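3.2 Keyboard task

The keyboard task was assigned to the student team of the Otthorpe robotics club as its second project of the term. A single arm plays short phrases on an upright piano. Motion targets come from Flotum, the team's score parser, and key positions are set by hand before each session.
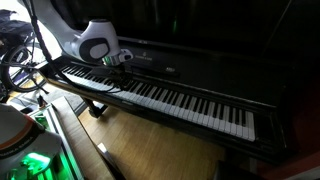 Figure 4a. Gripper fingers at the keys.

A wrist view was included for alignment. Black keys give the clearest edges, and the fit uses only these. 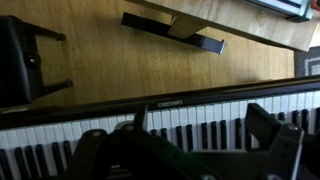

Why is the fit repeated every session?
The piano stands on casters, and a shift of 2 mm is enough to strike the wrong key.

Students logged more than 600 key presses. Errors were grouped by cause – position or timing – and scored by two team members separately.

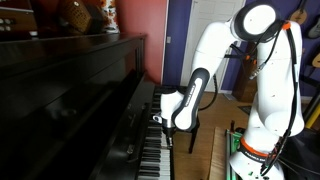

Figure 4b. Arm over the keyboard, finger pointing down.

Approach height was the main setting under test. Higher starts lowered the rate of false contacts but limited tempo.

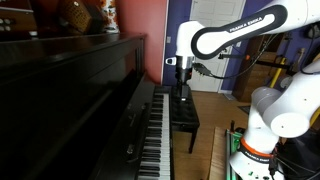
Figure 4c. Arm and piano, with the wrist near vertical.

Timing errors are treated in Section 3.3.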